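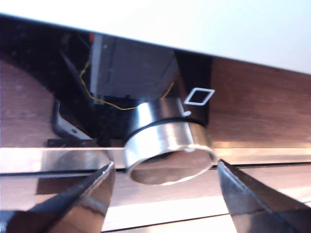
Cylindre en métal poli, bande noire vers le haut.

Objet : Re: [liste-jendutville] coupures d'eau et chauffe-eau

Bonjour à tous,

Je réponds vite, je file dans 17 minutes.

> Le 28 novembre 2022, un abonné de la liste a écrit :
> Quelqu'un a-t-il reçu le courrier de Jonard sur les coupures ?
> Chez nous rien dans la boîte. Et le voisin parle de régler le
> chauffe-eau à 50, est-ce bien raisonnable ?
> Par ailleurs, la pression est très faible le soir.

Courrier reçu, oui. Une page, pas très claire. Coupure prévue en janvier, 2 jours, bâtiments côté rue d'abord. Pas d'horaire précis — j'ai appelé, on m'a dit d'attendre l'affichage dans le hall. Bon.

Pour le chauffe-eau : non, pas 50. Laissez à 60, au moins pour les ballons. En dessous, risque de légionelles, surtout si vous partez plusieurs jours. Les économies se font ailleurs (mousseurs, douches plus courtes, heures creuses). Le mien est un vieux Dretonetti, thermostat derrière le capot, il faut couper au disjoncteur avant d'ouvrir. Je le répete : couper avant.

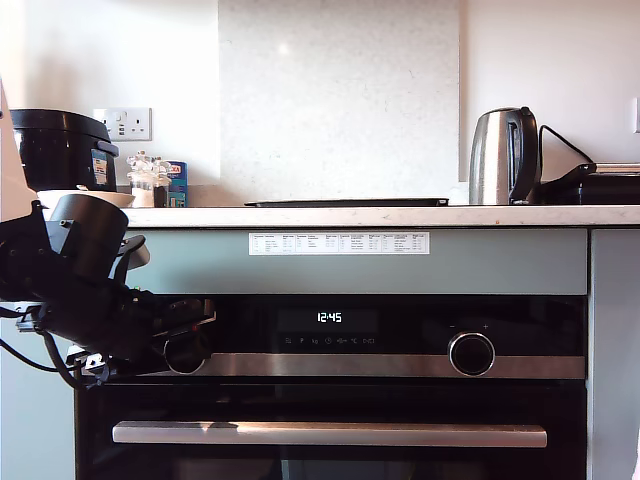

Pour la pression, regardez d'abord le réducteur, souvent entartré par ici. Pietrzak est passé chez moi l'an dernier, correct, un peu cher. Si c'est toute la colonne c'est une autre histoire, et là il faut écrire au syndic, par recommandé, pas par mail. Les mails se perdent toujours, curieusement.

Autre chose : le devis pour refaire la colonne montante. 2000 euros par lot, vu sur la dernière convocation. Ça me parait beaucoup sans mise en concurrence. Qui a encore le devis précédent ? Je ne le retrouve plus, scan ou photo ça me va.

Et pensez à remplir quelques bouteilles la veille de la coupure. Après la remise en eau, laisser couler un peu avant de boire — l'autre fois c'était marron.

Pas dispo demain, je relis la liste mercredi.

Bonne soirée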